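Josetti to Open Second Household Reuse Store in Rirville

2 min read

RIRVILLE — Josetti, the secondhand household goods retailer based in Radbridge, will open a second store in Rirville in July, the company said. The store will take over the former Rattanakul furniture showroom and will sell used kitchenware, linens, small furniture and toys.

The new location has 3,000 square feet of sales floor, plus a sorting area at the rear with its own entrance for drop-offs. Josetti expects to hire five full-time employees before opening. Applications are being taken at the Radbridge store.

"A lot of our Radbridge customers drive over from Rirville already," said Tassanee Somboon, general manager of Josetti. "We looked at three buildings in town and this one needed the least work. The parking is better, too."

The Radbridge store took in 1,396 drop-offs last year. Most were mixed household goods left over from moves and cleanouts. Josetti pays store credit for items it accepts and returns the rest to the owner on request.

Sombat Intarasuk, who has run the sorting room in Radbridge, will manage the Rirville store. He said hours will be 10 a.m. to 6 p.m., with drop-offs ending at 5 p.m.

"People can bring small things in a grocery bag. They don't need to box anything," Intarasuk said. "For furniture, call first so we can tell you if we have room."

The store will not accept mattresses, car seats, large appliances or opened paint. Store credit earned at either location can be used at both. Prices will be the same in the two stores, and the half-price linen shelf in Radbridge will be repeated in Rirville.

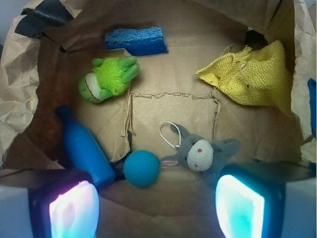
Related

Josetti Extends Evening Hours in Radbridge
Former Rattanakul Showroom Gets New Roof
Rirville Main Street Parking Changes Start in July

14 shares | 2 comments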